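# Drullatden small-cloths set

README, second pass. First one was too long and had the folding notes in twice.

12 shares · 3 comments

Short clips and stills of small fabric things getting sorted, pulled apart, folded and put away. Mostly laundry-type stuff: printed cottons, dish towels, pillowcases, ribbons and ties, kids' clothes, scraps from the sewing bin. Collected in two homes, Cirnarport and Bowen. 35 sessions total, 3 of them redone after the labels got mixed up (see Known problems).

## What's in it

- sorting: a mixed pile goes to smaller piles, by color or by type, depends on the session
- untangling: long narrow things pulled out of wider things. Sashes, straps, tea towels rolled up in a sheet
- folding: halves and thirds only, no fancy folds
- putting away: drawer or shelf. Bowen has no drawer sessions

Soft things only. Shoes, belts with buckles and anything with a hanger still in it were left out. A few zippers got through.

## Layout

One folder per session. Inside each: clips, stills, and notes.txt. Notes are typed up the same evening, usually, so spelling is what it is. File order = time order. Don't sort by name, the Bowen names restart after lunch.

## Labels

Every item gets a type, a main color and a pattern. Type is what you'd call it at home, so "towel" and not the trade name. If you can't tell what it is, use "cloth". Please do use it, there were way too many guesses in the first round.

Main color is the color covering the most area. Prints count by their background. A white cotton with blue flowers and brown branches is white / floral, even if the flowers are what you notice first. Trim goes in the extra field, not in main color: pink ruffle, lace edge, piping etc. 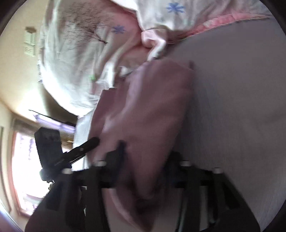
Pinks are the messy part. We had pink, rose, mauve, dusty pink and "old pink" all in use at once, sometimes for the same item on the same Tuesday. Now it's just two: pink (bright) and mauve (anything grayish or purplish). Older notes still have the old words. The label file has been fixed, the notes haven't and probaly won't be.

If two items overlap and you can't tell where one stops, label both and set touching = yes. Same if one is wrapped around the other. No need to work out which is on top.

## How the piles were made

Dumped out of a basket, no arranging. Then left alone. Some piles got a shake if everything landed flat, that's in the notes as "shaken". Cirnarport piles are bigger and have more bedding. Bowen is more kitchen towels and clothes, plus the one session that is all bibs.

All items washed before use. Ironing was not done, creases are wanted. If you're adding your own sessions please don't iron!

## Known problems

- 3 redone sessions: the originals are still in the folder called old. Ignore them.
- Whites blow out near windows, morning sessions mostly. Print edges can dissapear there. Label the part you can see.
- Blur on quick pulls. Left in on purpose. Pattern = unclear is fine.
- Printed cottons show up a lot in the Cirnarport sessions, so don't split by random clip or the same fabric ends up on both sides. Split by home, or at least by session.
- touching field is empty for the early folding sessions. Empty means not checked, it doesn't mean no.

## Not included

Anything about washing or drying. Wet cloth is a separate set (Vusberg), different labels, please don't merge them. Tried it once and the type lists don't line up.

## Changes

- pinks merged into 2
- "rag" folded into "cloth"
- bibs session added
- socks still to do. Pairs or singles, not decided

Corrections: add a line at the bottom of the session's notes.txt with the clip name and what's wrong. Leave the old label where it is until the next pass.

2 comments hidden · Share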